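The Governor's Speech

At 11 in the evening, Governor Gaetano Greco was still reading his speech aloud to the empty office. Two polls lay on the desk. The first said he would win the province of Stonda with 63 percent. The second said he would lose it.

"You say 'my people' too many times," said Ornella Pellegrini, who wrote his speeches.

"They are my people."

"My mother voted for you. She is not yours."

He did not answer. He took the pages and went to wash his face.
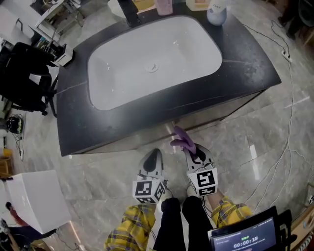

A white basin in a dark counter.

When he came back, his collar was open and he looked older than on the posters. Ornella had crossed out one whole page, the one about the dam at Sanna.

"Ruggiero will ask about the dam," he said.

"Then answer him. Do not sing to him."

From the square they could hear the loudspeakers being tested, a man's voice saying the Governor's name again and again. Greco listened to it for a long time. Then he sat down, took her pencil, and began to write about the dam.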